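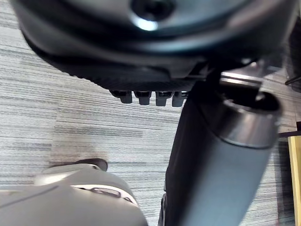
Attachment 1, wrist view: underside of the chair, column on the right, our finger at lower left.

Ticket 367
Queue: Chores / Seating
Subject: Robot will not put the chair back under the desk
Opened by: Nawal Saber
Assigned to: Bart Wuyts
Priority: Low (changed to Medium, changed to Low)
Status: Closed, with conditions

Nawal Saber, 8:40 a.m.
Task is "tidy office, level 1." That means trash into bin, mug to the kitchen counter, chair under desk. Trash fine. Mug fine. Chair no. The arm goes down next to the chair, hangs around under the seat for a while, comes back up and reports the job as done. The chair is where it was. I have run it five times. I pushed the chair in myself after the third one out of habit and had to pull it back out again.

Setup, for whoever picks this up:
Mobile base on the Lalis software, current release
Two-finger gripper, standard pads
Office chair with a pedestal column, on carpet
Chair starts pulled out and turned a bit away from the desk
Lights on, blinds down

Expected: chair ends up under desk.
Got: a green check mark.

Bart Wuyts, 9:15 a.m.
Thanks. Two separate problems, I think. One is that it can't move the chair. The other is that it believes it did. I'd like to fix the second one first, as it's the one that would get us laughed at.

Can you send the planner log for one run, and tell me where it goes for a grip?

Nawal Saber, 9:50 a.m.
Planner log for run 4, trimmed:

locate chair: ok
choose contact: seat underside, confidence high
approach: ok
close gripper: ok
grip force: none
pull: ok
verify: ok
task complete

I enjoy "grip force: none" followed by "pull: ok." It pulled beautifully. There was just no chair involved.

Bart Wuyts, 10:05 a.m.
So it closes on air, pulls the air toward the desk, and signs off. What does "verify" check?

Nawal Saber, 10:20 a.m.
I looked. Verify checks that the arm finished its path without a fault. It doesn't look at the chair. This was fine for the trash task, where a separate step weighs the bin, and somebody copied it over for the chair. I've checked the history and the somebody is me.

Bart Wuyts, 10:30 a.m.
Noted and forgiven. Please add a chair pose check after the move. If the seat center isn't inside the desk zone, fail it. I'll look at the contact point.

Nawal Saber, 11:45 a.m.
Pose check added. Ran it again. It now fails, correctly, every time. I'm calling this progress and going to lunch.

Bart Wuyts, 1:30 p.m.
Been through the wrist views. I can see why it likes it under there. The planner was trained on a lot of kitchen stools, and on a stool you can hook a rail or a leg and drag. On this chair it finds the row of gray tabs hanging below the edge of the seat and decides they are something to hold. Next to them is a chrome bracket, which it scores as a handle with a confidence I have never felt about anything.

I don't know what the tabs are for. I would rather the robot didn't find out by pulling on one.

Please block all contacts on the seat underside for this chair type. The column is the next candidate down. It's round, it's thick, and it's harder to break.

Nawal Saber, 2:10 p.m.
Blocked. Planner now goes for the column. Two runs.

Run 1: fingers don't open wide enough. It pressed against the column with one pad, politely, and the chair rotated. It kept pressing. The chair kept rotating. I stopped it after the seat had gone all the way around.

Run 2: same, other direction.

So the new summary is that we have automated spinning the chair.

Bart Wuyts, 2:25 p.m.
Can you try a push from the side with the gripper closed, low on the column, aimed straight through the center? If it's off center it will swivel or skate away. Start at the slow speed setting.

Nawal Saber, 3:30 p.m.
Tried it. On center, slow, it does move toward the desk! Then something underneath digs into the carpet pile and changes its mind, and the whole chair wanders off left. The controller corrects, too late and too hard, and we end up beside the desk, facing the wall.

Out of 17 pushes, 2 ended with the chair in the desk zone. One of those was a bounce off the drawer unit. I've counted it because the pose check counted it.

For comparison I timed myself doing it with my hip while carrying a laptop. Under a second. I didn't have to plan anything.

Leonilde Leitão, 3:50 p.m.
Jumping in from the account side. Kettani have their demo in July and the tidy office job is on their list. Can I tell them the chair works?

Bart Wuyts, 3:55 p.m.
You can tell them the mug works.

Leonilde Leitão, 4:05 p.m.
They have a lot of chairs, Bart.

Bart Wuyts, 4:10 p.m.
They also have mugs. Moving this to Medium.

Iman Benkirane, 4:40 p.m.
Perception here. Two things from the attachment, while I'm looking at it.

First, our own finger takes up most of the lower left in that view. The floor mask is supposed to cut it out before anything gets matched. Bart, is the mask on? The gray of the finger is close enough to the gray of the column that I'd expect trouble if it isn't.

Second, the dirt detector flagged the brownish smudge on the carpet and queued a "spot clean" behind the chair task. It hasn't run, because the chair task never succeeds. If you fix the chair it will go looking for a sponge it doesn't own.

Bart Wuyts, 4:55 p.m.
The mask is off. It was turned off for a calibration and stayed off. So the controller has been steering partly by the distance between the column and its own finger, which it also believed to be a column.

Spot clean removed from the queue. Thank you for that one.

Nawal Saber, 9:10 a.m., next morning
Mask on. Repeated the column push, same start position, same slow speed.

It's a lot better. The hard corrections are gone. It still drifts on the carpet but it notices sooner. 23 pushes, and it got the chair into the zone on most of them when the start angle was small. With the seat turned well away from the desk it gets the base in and leaves the seat pointing sideways, so an armrest would meet the desk edge on a chair that had armrests at that height. The pose check passes it anyway. It only looks at the seat center.

Is a sideways chair under the desk "tidy"? I need somebody to rule on this.

Bart Wuyts, 9:25 a.m.
What does the task spec say?

Nawal Saber, 9:30 a.m.
"Chair under desk."

Bart Wuyts, 9:35 a.m.
Then it's tidy.

Rachid Bouzid, 9:50 a.m.
I wrote the spec. It's not tidy.

Bart Wuyts, 9:55 a.m.
Good morning, Rachid.

Rachid Bouzid, 10:15 a.m.
Add a heading tolerance. Seat should face the desk, near enough that a person could sit down without thinking about it. If you need to fix the heading, push on the backrest after the base is in place. One flat push at the top, slow. The swivel is free rotation and you may as well use it. You've already proved the robot can spin a chair.

Also, for the record, we had the same thing at Risix with the Fernilell arm. We ended up pushing the backrest first to line it up, then the column to move it. Align, then travel. Going the other way around means you're correcting inside the desk opening where there's no room for the elbow.

Nawal Saber, 11:40 a.m.
Done in Rachid's order. Backrest first, then column. The backrest push needs the gripper closed or one finger catches behind the edge and the arm takes the chair for a walk.

Results are decent. From a small or medium start angle it puts the chair in, facing the right way. From a big angle it sometimes needs a second backrest push, which the planner now allows. It fails if the chair is up against the pale yellow wood panel on the right, because the arm can't get in beside it. In that case it reports a failure and stops, and I was so pleased to see an honest failure that I saved the log.

It's slow. A person watching will want to get up and help. Leonilde did.

Leonilde Leitão, 11:50 a.m.
I was only standing near it. Then my foot sort of went.

Bart Wuyts, noon
Please throw out that run.

Can I get a straight answer for the demo notes: does it put the chair back, yes or no?

Nawal Saber, 12:20 p.m.
Yes, if it's one chair, on this carpet, with nothing beside it, and nobody is in a hurry or in the chair. I haven't tested a hard floor. I'd expect it to roll farther than we want. I also haven't tested a chair with a jacket on the back, and every chair in every office I've worked in has had a jacket on the back.

Leonilde Leitão, 12:30 p.m.
I'll put "supports seating."

Bart Wuyts, 12:35 p.m.
Please put "one chair, carpet, clear floor."

RESOLUTION

Cause: (1) verify step checked the arm and ignored the chair; (2) planner picked contacts on the seat underside; (3) gripper mask left off after calibration.

Changes:
Chair pose check added, position and heading
Seat underside blocked as a contact area for pedestal chairs
Backrest push for heading, then column push for travel, gripper closed for both
Mask state now printed at the top of every run log
Spot clean no longer queues itself without a cleaning tool on the list

Known limits: no hard floor testing, no jackets, no access when a panel blocks the side. One chair at a time.

Follow-ups opened: hard floor (Nawal), jacket on backrest (Iman), wording of the July demo sheet (Bart and Leonilde, who have agreed to do it in writing).

Nawal Saber, 4:45 p.m.
Reopening for a second. Left it running the full tidy job while I was in a meeting. Trash fine, chair fine. It then took my mug to the kitchen. I wasn't finished with it. Is that this ticket?

Bart Wuyts, 4:50 p.m.
New ticket, please. Closing.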